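Teaching letter sounds before letter names?
Forum: Early Reading at Home

statmont_mom
2021-10-20
Okay, we started sounds first with my youngest and I am SO happy with it! Two weeks in and she's blending short words at breakfast. We do the Hajdu word lists, 31 words a set, and she begs for more.

grernine
Love this! I'd still teach names alongside, though. Mine mixed up nothing, and spelling out loud was easier by December.

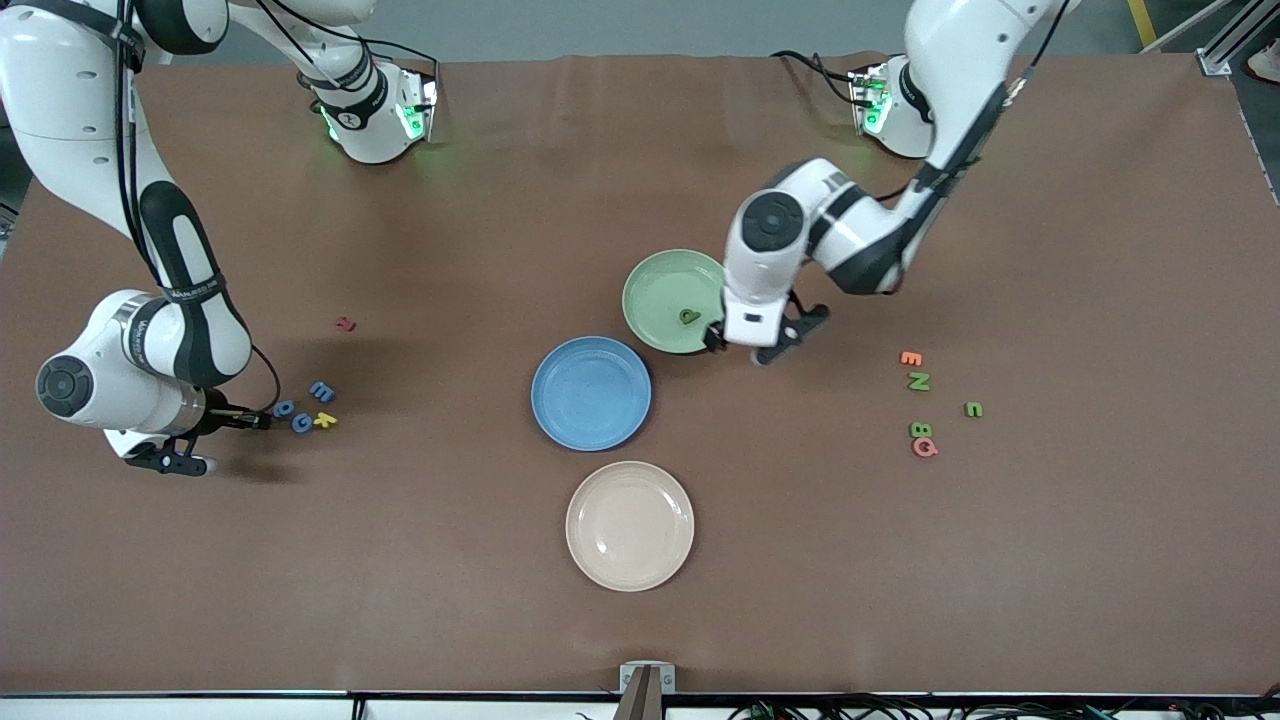 Loose letters beat worksheets any day, in my opinion. Kids can push them together, swap one, and hear the word change — it's like magic the first time. Foam letters like the ones on that brown tabletop are great for it, nice and quiet, and you only need a small cluster out at once.

pultulach2000
Have to disagree on names. My son read "cat" as "see-ay-tee" for ages. Sounds only until they can blend!

statmont_mom
Same with my oldest!! That's why I switched.

grernine
Fair, kids differ. Lowercase first, at least?

pultulach2000
Yes! Lowercase all the way.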